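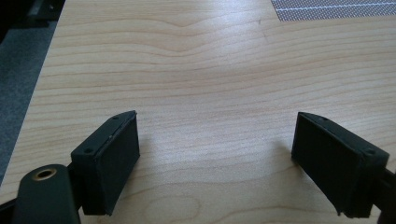 Eating together is one of those subjects everybody feels qualified to talk about, and I'm glad of it, because it means we can start the conversation without a glossary. Last week we spent our time on the household as an economic unit (who earns, who shops, who carries the bags), and this week I'd like us to sit down, so to speak, and look at the meal as a social arrangement. A meal has edges. It starts and stops, some people are inside it and some are outside, and a surprising amount of effort goes into marking those edges. A stretch of bare pale wood with the grain running across it can be a desk, a workbench or a place to fold shirts, and it becomes a dinner table when people agree to treat it as one for an hour. Keep that word "agree" in mind, as we'll be coming back to it.

Unit 6: The Shared Meal
Notes to go with the lecture and the seminar

1. What counts as a meal?

When Diệp Triệu ran the interviews for the Granwood household study, she asked each person to list everything they had eaten the day before, and then to say which of those things were meals. The two lists hardly ever matched! Soup eaten standing at the stove was "just something." The same soup, eaten sitting down with a sister who had dropped in, was lunch. People weren't thinking much about calories or even about the time of day. They were thinking about company, about sitting, and about whether anyone had planned it.

The study covered 70 households, and 55 of them said they had at least one meal a week that they would feel bad about missing. Please be careful with that number in your essays. It tells us how people felt when asked, and it doesn't tell us how often they sat down. Rostyslav Ivanyshyn makes this point at some length in the second reading, and I think he's right, even if he is a little hard on the interviewers.

2. Setting places

Now we come to place. To set a place for someone is to say, before they have even walked in, that they're expected. Families in the Barnov interviews remembered exactly who sat where in houses they had left decades earlier – "my uncle by the window, me by the door so I could fetch things" – and they could often tell you what it meant to be moved. Children were promoted from a side table. Widows sometimes kept the second place laid for months.

The things that mark a place can be very modest. A striped placemat laid flat on the wood does the work perfectly well, and in several of the accounts a folded dish towel did too. What matters to the sociologist is that the marker holds a space for a particular person, and that the others at the table know it and respect it.
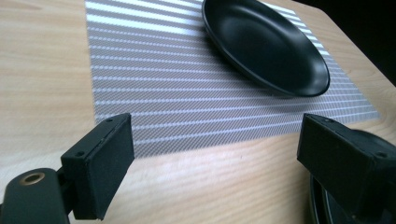

3. Who serves, and in what order

I always enjoy this section, partly because it gets the liveliest discussion. Serving order is a small map of rank. In some homes guests go first, in others the oldest, in others the child who will make the most noise if kept waiting (I have a great deal of sympathy for that system). Lev Karpenko's chapter on the canteen at the Maksymiv works follows the same question outside the home, where workers and managers ate the same food but came to it through different doors.

As you read him, look for the difference between rules people could state and rules they simply followed. The canteen had three printed rules on the wall. Karpenko found a good many more in use, and the unwritten ones were enforced far more strictly, mostly with looks and silences.

It's worth thinking too about where the work before and after the meal goes. Plates come out of a cupboard in a stack, all alike, and whoever deals them around the table is already making choices about order and portion. The person who stacks them up again at the end is very often the same one.

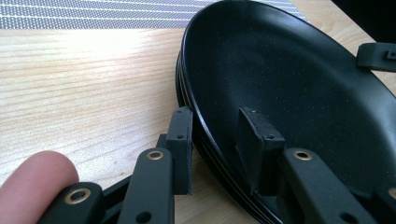
Black plates stacked on a light wooden tabletop.

4. Eating alone

We'll only touch on this, as Tamara Horobets is giving the whole of the July lecture to it. For now, notice how often people who eat alone borrow the manners of company: they turn off the stove, find a chair, put the radio on. Her Sketow diaries are full of it, and they're a pleasure to read.

For the seminar

Please read Karpenko, chapter 3, and the short piece by Ivanyshyn. Then write a page on one meal you know well. Tell us who sat where, who served, and what happened when somebody came late. Change names if you'd like to. Nazar Zakharchenko will be leading the second group and has asked that pages reach him the evening before, so he can read them over properly.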